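Home | Guides | Planning Your Kit | Spares | Contact

Last updated: July 2026

Section 2. Budgeting for handheld grippers

I've bought the Vullow twice now, so learn from my order forms!

1. Decide how many people will be recording at the same time, then add one spare gripper.
2. Price the finger pads separately. I put aside $90 per gripper (blankets and towels are what we fold most).
3. Get shipping quotes from both Merosport and Rostatov. My last two were $254 apart, for the same box!

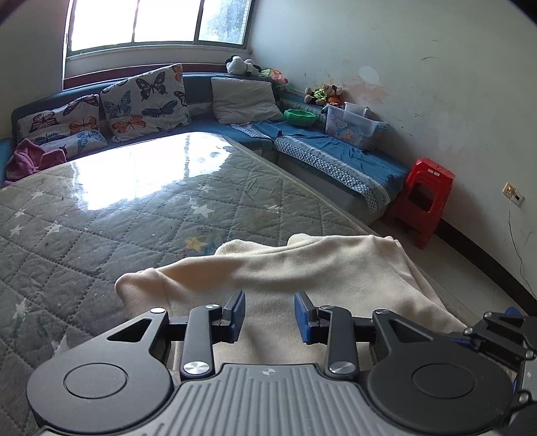 4. Leave money for a home visit before you order mounts. Couches, beds, tight corners – you want to try your reach in a real room first.

Note: Maldonado cases hold three grippers, but only with the fingers closed.

Caution: Don't pay for the extended plan until you've read the part on bolts and linkage arms. I didn't, and I'm still grumbling.

Contact the guide desk | © Merosport | Back to top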